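Ekaette Odukoya had owned the guesthouse in Curkthorpe for 42 years when she agreed to sell it. Zakhar Panasiuk drove up in March with the papers in a plastic folder.

"Six bedrooms," he said. "The roof was done when?"

"After the storm."

He wrote that down.
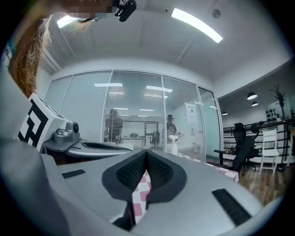 She took him upstairs. The back room still had the guest books in it – one for nearly every year – and he stopped to open the top one.

"Do these go with the house?"

"Does the buyer want them?"

"She hasn't asked."

Ekaette took the book from him and put it back on the pile. Somebody had once written over 700 words in it about the eggs.

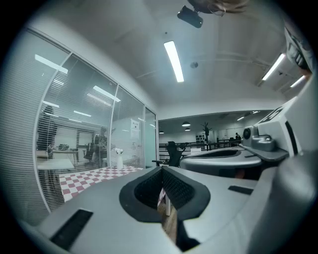
They went down again and she signed at the desk by the front door. Zakhar checked each page. Then the phone rang, and she picked it up and took a booking for two nights.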